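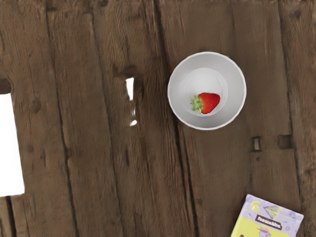 A bowl on a wooden table, rendered from overhead.

The Plotanari Report
A short story

1. The Laboratory was asked to establish why the drive had stopped.

The request came from the firm of Mollard, makers of gate drivers and other parts for electric motors, and it was delivered by hand with the failed board in a grey bag. The board had been fitted to a water pump in the village of Plotanari. It had run for 7 years. According to the covering letter, it had then ceased to run, and the firm wished to know the cause before the August meeting of its shareholders.

The Laboratory accepts such requests under its general terms. A number was given to the bag and the board was placed in the dry cabinet overnight.

2. The first examination was carried out by the Senior Examiner, who had held the post longer than the cabinet had. She found the three output stages in good order. The power transistors were sound. The supply lines showed no sign of overload, and the protection circuit, when tested, closed the gates at the voltage stated in the data sheet. She wrote this down, and below it she wrote that the board had no fault.

The Laboratory does not issue reports of that kind without a second examination. The Junior Examiner was therefore asked to repeat the work, and was not shown the notes. He took two days over it. He ran the board on the bench with a small motor and let it turn through the lunch hour and the whole of the afternoon. It did not stop. He wrote that the board had no fault, and added that the motor had been pleasant to listen to. The second remark was struck out.

3. Mollard was informed. The firm replied that the finding could not be accepted, as the pump was standing still and the village was drawing its water from a lorry supplied by Asent at considerable expense. It asked that the diagnostic memory be read.

The diagnostic memory of this part is a modest one. It holds a register in which the driver records why it last closed its gates: too much current, too little voltage, too much heat. Eight causes are provided for. The Senior Examiner connected the reader, and the register returned the number 9.

She read it again. She changed the cable and then the reader. She turned to the data sheet, where the table ended at eight and was followed by a drawing of the package.

4. A letter was sent to the designers of the part, the office of Begović, which had been closed for some time. The letter was answered all the same. The reply was typed on the old headed paper and had no signature. It regretted that the ninth cause had been left out of the published table. The office had considered it unlikely to arise in normal use, and there had been a shortage of space on the page.

The ninth cause, the reply went on, was set when the driver had been commanded to stop by the motor.

5. The Senior Examiner travelled to Plotanari at the Laboratory's expense. She had not made a site visit for some years, and the form had to be looked for.

The pump house stood above the village, in long grass. The motor was bolted to its plinth, with its three leads taped where the board had been removed. She laid her hand on the casing. She then turned the shaft by hand, as the procedure requires, and found that it moved freely for part of a turn and after that declined to move. She would later try several other words in the report. The word she kept was "declined".

She went down into the well chamber with a lamp. The water had fallen a long way below the old mark on the wall. What remained was clear and very still, and by the measure on the ladder there were 3,000 litres of it, or almost that. The intake lay just above the surface. Had the pump gone on for another night, it would have been set lower, as it had been set lower in each of the years before, and the spring would have been emptied to the rock.

She stayed in the chamber until the lamp needed attention. At one point she could hear water coming in - a thin sound, from somewhere behind the stones.

6. The report was issued on 2018-07-19. It ran to 2 pages. It stated that the board was free of defects, that the driver had acted correctly on a valid command, and that the Laboratory advised against a replacement for the time being. Under "Cause of failure" the Senior Examiner had entered a short line, so that the box should not be left empty.

Mollard paid the invoice and did not write again. The board was never collected. It is kept in the dry cabinet, and the Junior Examiner takes it out now and then to connect it to the small motor, which runs until evening.

In the spring a card came from Plotanari, giving the height of the water.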